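Flower week, part 3

March 26, 2025

Quick one tonight, I'm typing this on the bus and my stop is coming up.

So the total is 2,729 demos. That's everything since we started, all tasks, kept ones only. Flowers are the new part and flowers are slow. 109 kept so far. I had told everyone we'd have way more than that by now. Oops.

The task, for anyone who skipped parts 1 and 2: fake flowers on a table, two arms, sort and pick up by the stem. A person drives both arms, we record all of it, the model learns from the recordings. Sounds easy. Fake stems are not easy. They bend where you don't expect, they've got lumps where the side bits branch off, and the thin ones roll. Grab one too high and the leaves get in the fingers. Grab too low and the head swings around and knocks the next flower.

Things I changed this week –

Resets. I was putting everything back in nearly the same layout every time. Didn't notice until I watched 30 episodes back to back and it was basically the same table over and over. Bad. Now I mix it up before each one, leaves too. Loose leaves stay on the table on purpose, the model has to learn to leave them alone.

Speed. I was driving too fast. My fast demos look smooth to me but the Orkari playback shows the fingers closing before the wrist has settled. Slower now. Boring, but the data is better.

Mistakes. Big argument in the Gurnier group chat over this one. If I miss a stem and go back for it, keep or toss? I used to toss. Now I keep it if the recovery is clean and tag it "retry". A policy that has only ever seen perfect grabs has no clue what to do after a bad one. If I fumble twice, it goes in the bin.

Wrist views. Please look at your wrist views before you start a long session!! I lost most of a morning to a focus setting. The overhead one was perfect so I never checked teh others. The wrist view is where you can really tell what's between the fingers, and from above the gripper hides half of it.

Labels. Still behind. Color names are a mess, I've got "blue", "light blue" and "hydrangea" all meaning the same flower in the Midmont spreadsheet. Will fix this weekend. Maybe.

Next up is a first training run, small, just to see if it's learning to go for the stem and not the petals. If it goes for the petals I'll be sad but I'll post it anyway. Then more demos through April, with taller stems and tighter bunches.

Two views from the flower setup, table first and then close in on a stem:
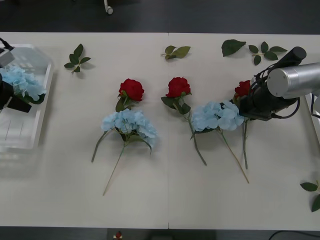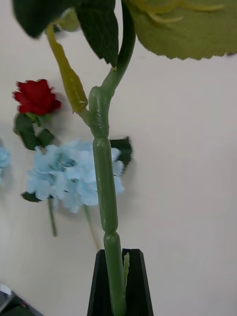 Comments (3)

Apinya Rungrueang
Keep the retries but watch the ratio. We let too many in on our cable task and the policy started missing on purpose, like it thought the miss was step one. Ended up trimming the start off those episodes and just training on the recovery part.

dmk
do you record the resets too? seems like free data if you're shuffling by hand anyway

Apinya Rungrueang
@dmk tried it, hands in every shot, we didn't use any of it. Arms doing the reset is a diferent story but so slow.

Print this post | E-mail this post

Recent posts
Flower week, part 2
Flower week, part 1
Why I stopped naming files by hand
Duangkaew gripper pads, one month in
Cable bins and other regrets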